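Potato salad the day before – dress it warm or cold?

pellell_kitchen
May 25, 2020
Making potato salad for the cookout and I want it done the night before. My recipe says to dress the potatoes while they're still warm. Last time I did that it was pasty by lunch. Do you wait?

Ganitz7
Warm, but only with vinegar and salt. Mayo goes on cold. If you put mayo on hot potatoes it goes oily and you get paste.

pilville_grill
Disagree. I dress mine fully warm and it holds fine for 3 days. What potato are you using? Russets fall apart no matter what you do.

pellell_kitchen
Russets, 800 grams. It's what the store had.

Ganitz7
There's your problem, or half of it. Get a waxy potato and start them in cold salted water. Mine take 11 minutes once it boils, cut in chunks.

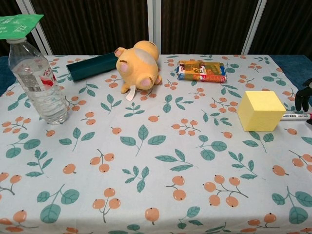 Then drain them and spread them on a sheet pan so the steam gets out. Vinegar at that point, fridge overnight, mayo and celery in the morning.

pilville_grill
Mayo in the morning means the flavor never gets into the potato. I've made it both ways.

Ganitz7
The vinegar does that job. We can agree to differ – I wouldn't serve the oily version.

ziolkowski_bbq
Ziółkowski here, we always skip the mayo. Oil, mustard, dill pickle and some of the brine. Fine to dress warm.

pellell_kitchen
Going with vinegar tonight and mayo tomorrow. How much brine for 800 grams?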